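Spine text direction and shelf order for a mixed Chinese and English collection

Friederike Baumgart
Posted in Home Libraries and Cataloging, 9:40 pm

I am recataloging a private collection of 3,114 volumes that is going to a small reading room. Of these, 2,191 are in English or German and the rest are in Chinese, mostly novels, school editions and reference works from the last forty years. I have three problems.

First, spine direction. The English books read top to bottom with the head tilted right. Many of the German ones read bottom to top. The Chinese ones mostly read straight down with the characters upright. Should I care about this when placing call number labels, or put every label at the same height regardless?

Second, filing order. I have been using pinyin without tone marks, word by word. This works until I hit two titles with the same syllables and different characters. Do I break the tie by tone, by stroke count, or by author?

Third, series. A lot of the paperbacks belong to publishers' series, and the series name is on the spine near the title. Some of the earlier cataloging filed these under the series, so the same novel turns up in several places. I would like to undo this but the cards (yes, cards) run to 700 entries for the series drawer alone.

Software is Bolarska 4, the desktop version. Shelves are Moston steel, fixed height, so oversize is already separate.

Octavio Cisternas
Replied 11:15 pm

I did this for a school collection, smaller than yours. Taking your points in order.

Label height. Use one height for everything. The usual practice is a fixed distance from the foot of the spine, and the only exception is when the label would cover the volume number. In that case move it up to the first clear space and note the exception in the record. Do not try to match the label direction to the title direction. The label is read horizontally in any case. On spines narrower than the label, turn the label so it reads top to bottom, or put it on the front cover in the lower left corner. Pick one and write it down, or the next person will do the other.

Chinese books set vertically with right-hand binding have the spine on the right when the front cover faces you. "Lower left corner of the front cover" is then the fore edge, so write the rule as "the lower corner nearest the spine."

Tie breaking. Same syllables, different characters: sort by tone first, then by total stroke count of the first differing character, then by author. Some dictionaries do it in this order and your readers will be used to it. Bolarska sorts on the romanized field only, so you need a second sort key. I put mine in local field 2 as tone digits, for example xi1you2ji4. It is tedious to enter but you only need it where there is a real tie. 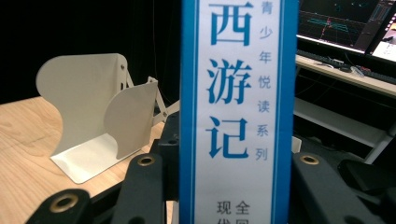
Vol. 3, p. 118

The line above is my reference for the series question, from the cataloging manual we used (Bech, in the loose-leaf edition). The rule there is that a classic text reprinted in a publisher's series is entered under its uniform title, and the series goes in an added entry. So 西游记 files under Xi you ji whether or not the spine also has 青少年悦读系列 on it. The series name on the spine tells you about the edition. It does not decide where the book goes.

For the drawer, I would not retype the 700 cards. Mark each one "see title" with a stamp and let the drawer stand as a series index. Then correct the call numbers as each book comes through your hands.

Check also for abridgments. School editions are often cut, and a cut text should have a different edition statement from the full one. Look at the colophon page, where many Chinese editions give a character count in thousands. If it reads 800 and the other copy reads much lower, they are separate editions and need separate records.

Belletti
Replied 6:50 am

I file all of mine by color and height and can find anything. But for a reading room I suppose you need numbers.

One thing on labels: test the adhesive on laminated covers before you order in quantity. Ours lifted by December in a heated room.

Friederike Baumgart
Replied 7:30 am

Thank you. The tone digits in local field 2 will do, and I had not thought of the fore edge problem. I will stamp the drawer and leave it. Octavio, does the manual say anything about multivolume sets where the spine carries only 上 and 下 for the volumes?

Octavio Cisternas
Replied 12:05 pm

Same volume, two pages on. Transcribe as it appears in the record, and put v.1 and v.2 on the label. Watch for sets with 中 between them, as then 下 is v.3.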